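Randdale Clothes Swap > Galleries > Folding Friday

Folding Friday, the lavender pile

Quick post, swap opens at 7 and I still have labels to print. Sorting is nearly done, 248 pieces in so far and more bags by the door. Folding is the slow bit as always. These are all of the same lavender one, the soft knit everybody keeps asking about. Full size files on request, see bottom of page.

Light purple, and still very much in a bunch. Blue basket at the back has the teal green piece in it, that one comes next. Greens go on the Rattanakul table this time, not with the blues. Please remember.
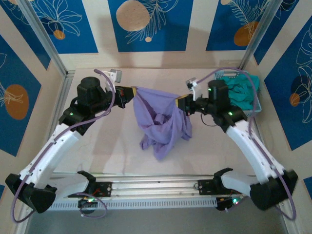
Reminder on bags. Paper or cloth, no bin liners, they split and then we have socks all down the hall. Tie the handels if they have any. Anything with a zip, zip it up first, saves it catching on the knits. Coats go straight on the rail by the window, dont fold them, they take up half a table and slide off anyway.

Pulling a corner out. One long fold stretched off to the left, rest of it crumpled up in the middle. Blue wall panels with the white leaves and the little circles, still my favorite corner for pictures.
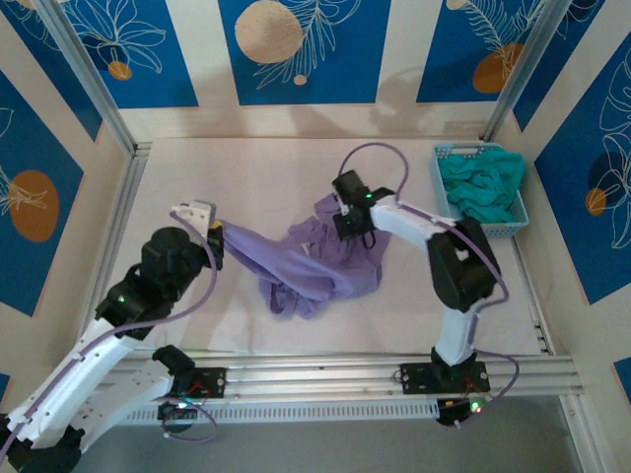

Words and gallery: Natnael Gebru
Filed under: Swap, Folding

How we fold tops, for anyone new on Friday. Corners first. Get two corners out where you can see them, shake, lay it face down. Sleeves in, sides in, then up from the bottom in thirds. Size label facing out. Knits never go on hangers, the shoulders go funny. If it takes you more than a minute leave it in the basket and take the next one. Somebody else will get it.

Stacks no higher than the tape mark on the shelf. Last time the kids' stack went over twice.

Close up of the fabric. Fine knit, a bit fuzzy on the surface, sweatshirt sort of feel to look at. Pale purple going grayish down in the creases. Also one thin reddish brown hair or thread on the table next to it. Lint rollers are in the Bellico tin, bring it back when your done.
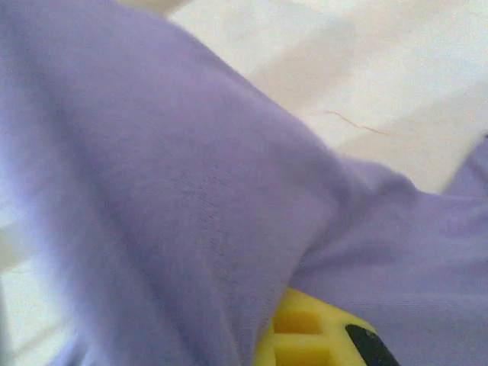 Still to do before doors

Teal piece out of the basket. Size labels, 120 printed, need the same again. Swap tokens into the Gemano jar. Move the kids' shelf away from the heater. Sign for the side entrance, people were going round the back again in May.

3 comments

pam_r: Is the lavender one going out Friday or held back? Asking for my daughter, she is after exactly that color

Natnael: Going out with the rest Pam, first come. Knits table, left as you walk in

tdw: thirds?? I have been folding in half all this time. Can I bring shoes or is it clothes only

Contact the swap desk: extension 1171 | © Randdale Clothes Swap | Back to top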